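3.2 Closing and reopening of the boxes

The second part of the study concerns the way in which small shops close their parcels before sending them, and what happens to the closure when the customer wants to use the same box for a return. In the interviews made at Claltcombe and Valton, most shopkeepers told us that they choose the tape by habit. Only a few of them had ever compared two kinds of closure, and those who had done it were thinking of the price of the roll and the time needed at the packing table. The return was for them a question of the customer.

We collected 405 used boxes from the shops which agreed to take part. The boxes were of corrugated cardboard and had travelled at least once. For each box we noted the kind of tape, its width, the number of strips and the state of the flaps. Boxes with damage from water were put aside, as we could not separate the effect of the water from the effect of the opening. After this selection 200 boxes remained, and all the results in this section refer to them.

The most frequent closure in our collection was a single strip of brown tape laid over the top. Figure 5 gives a box closed in this manner. We call it "simple closure" in the rest of the paper, to distinguish it from the "H closure", where further strips are laid on the two short edges. Bianchini, who did the first sorting, used also a third group for boxes with string or with paper labels over the seam, but this group was too small and we joined it with the others in Table 4.

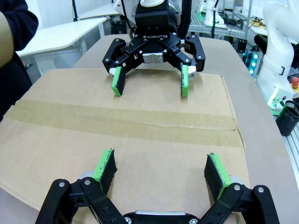 Figure 5. Corrugated cardboard box with a wide strip of brown packing tape across its top surface.

With the simple closure, the flaps can be opened with one cut and the edges stay mostly in good condition. The weak point is the crease. When a box has been folded and unfolded several times, the cardboard near the crease becomes soft, and a new strip of tape holds less well there than on the flat part. We observed also that small folds at the edge of the flaps are easily pressed down under the new tape, so that the box looks well closed while a corner can still be lifted with a finger. Fiore proposes to record these folds separately, and we followed her proposal from March onwards.

A different problem appears when the customer tears the tape away by hand. The upper paper layer of the cardboard then comes off together with the tape, and the next strip must be laid on the rough layer underneath. In the Lombardi shop the staff cut off such flaps completely and use the box only for storage on the shelves. In the Orkora shop they turn the box inside out, which takes more time but gives again a clean surface for the tape.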